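Brirkura or Delau fingers for a two-arm table setup?

Posted by gantrymoth

Two arms on one wood table, small toy food, picking into and out of a clear plastic tub. Stock fingers are fine on the cubes, bad on anything round. Cherries squirt out sideways. Budget is 432 for the pair so I can't just buy both kinds and see. Looking at the Brirkura pointed set and the Delau soft pads. Anyone run them back to back? Also is it worth having different fingers left and right, or does that mess up the training data?

Controller is a Cloutier, stock firmware.

Amanuel Sisay

Ran both last December, same arms, same controller. Short version – pointed for small stuff, pads for anything bigger than a strawberry.

Longer version. 1,000 picks each on a mix of fruit and cubes, tub in the middle, cloths off to the side. Pointed fingers dropped 17. Pads dropped a lot more and nearly all of it was inside the tub, where they're too fat to get down between the wall and the peice you want. Out on the open wood the pads were nicer, less fussy about angle. 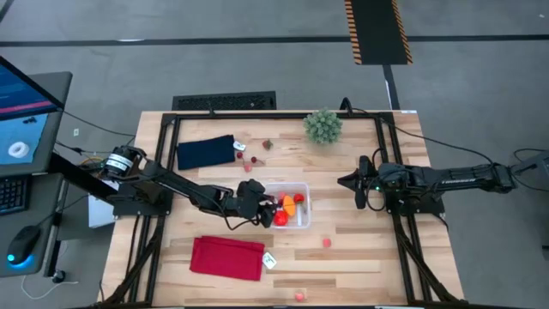 Clear tubs are their own headache. Depth camera sees straight through the side and the arm comes in low. I ended up putting tape round the rim and it helped more than either set of fingers did. Try that first, costs nothing.

Cloth – neither one is great. Pointed will pinch a fold edge if you come in flat. Pads slide.

Different fingers left and right: I did it for a while. Works, but you have to keep track of which arm did which pick or the logs are useless later. I'd stay matched untill you have a baseline.

Turn the grip force down too. Cloutier default is way high for toy food.

tablesaw_pete

pads. had mine on for 4,000 cycles no wear

gantrymoth

Taped the rim, left arm clears it now. Ordering the pointed ones, thanks. What force did you end up on?

Flikcombe_lab

Not Amanuel, but we run ours at a third of default for fruit, half for cubes. Recalibrate after you swap fingers, the zero moves. Pads in the tub were a no for us as well.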